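Search tickets and articles
Ticket 3034: Wilero washer stops before final spin
Status: Solved
19 comments Share

Hello again, and thank you all for being so patient with this one. It took me most of January to get to the end of it.

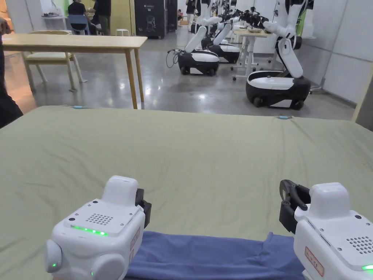
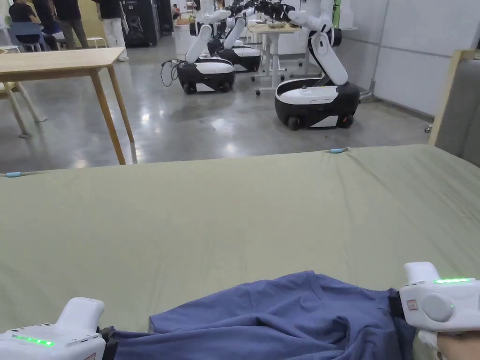
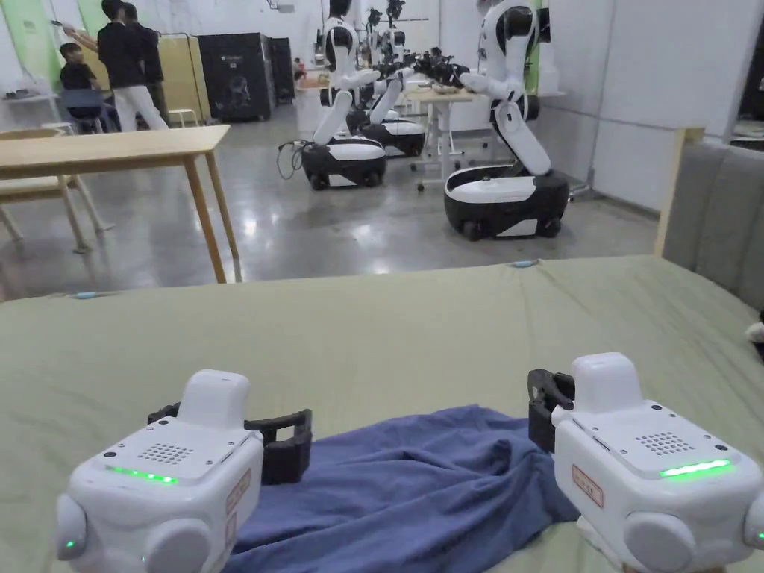
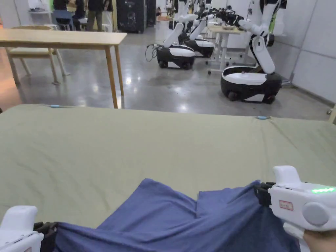 Chrysoula Stamatopoulos
Customer Care, Flellwood Laundry Help

The customer wrote in to say her Wilero would wash and rinse beautifully, then sit there humming with the door locked and the clothes sopping. She'd already cleaned the filter, bless her, and found one button and a hair tie.

First I had her run a drain-only cycle with the drum empty. It finished fine, so I crossed the pump off. Next we tried a small mixed load at 30 minutes. Same stop, same hum. I was ready to blame the door lock and had even looked up the part!

Then she mentioned, quite in passing, that the machine had been moved along the wall for new flooring. I asked her to look behind it, and the drain hose was pushed a good way down the standpipe. She pulled it up, clipped it at the mark and ran a full load of shirts at 7:30 in the evening. It spun all the way through.

She'll write back if it returns. I'm leaving the door lock part off the order for now.

200 people found this helpful

Related tickets
Zenon dryer: drum light stays on
Tzanetos iron leaking at the base
Wilero: musty smell after short cycles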